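Last updated: May 31, 2020

Warkwood Residents' Association
Minutes of the general meeting, held by telephone
Posted by Ladan Esfahani, Secretary

We use cookies to remember your settings. By staying on this site you agree to our use of them.

Present: Ghislain Lévesque (Chair), Golnar Rahimi, Ehsan Nazari, Abbas Bagheri, Ladan Esfahani (minutes).
Apologies: none received.

1. Previous minutes
The minutes of the February meeting were accepted with one correction. Under item 4, "Khosravi Lane" should read "Khosravi Street". Moved A. Bagheri, seconded G. Rahimi. Carried.

2. Footpath on Khosravi Street
The Chair reported that the council had inspected the footpath between the bus shelter and the corner store. Two slabs have lifted and are to be ground back. The drainage grate was not part of the inspection and will be raised again in writing.
Action: G. Lévesque.

3. Community hall
The hall remains closed to bookings. Hirers who paid ahead may take a refund or carry the booking over. Six have asked to carry over. E. Nazari asked that the key register be brought up to date before the hall reopens - several keys are still signed out to former members.
Action: E. Nazari.

4. Hall floor
G. Rahimi tabled a quote from Zidura for sanding and sealing the main floor. Members discussed whether the work should go ahead while the hall is closed. It was noted that the floor was last sealed before the kitchen was rebuilt, and that the area by the stage is badly marked. A limit of $300 was approved for patching near the stage, with the full job held over.
Moved G. Rahimi, seconded E. Nazari. Carried.

5. Dress shoes and the hall floor
The draft wording for the hire form was read. Leather-soled dress shoes would be allowed, and metal heel tips would not.

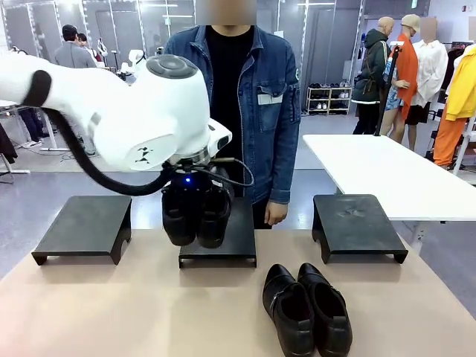
Abbas Bagheri said the wording was fair but would be hard to enforce at weddings, and asked that it be printed on the front page of the form and posted inside the main door. Agreed. L. Esfahani to amend the draft.

6. Newsletter
Copy for the winter issue of the Brillaler is to be sent to the Secretary by email.

There being no further business, the meeting closed.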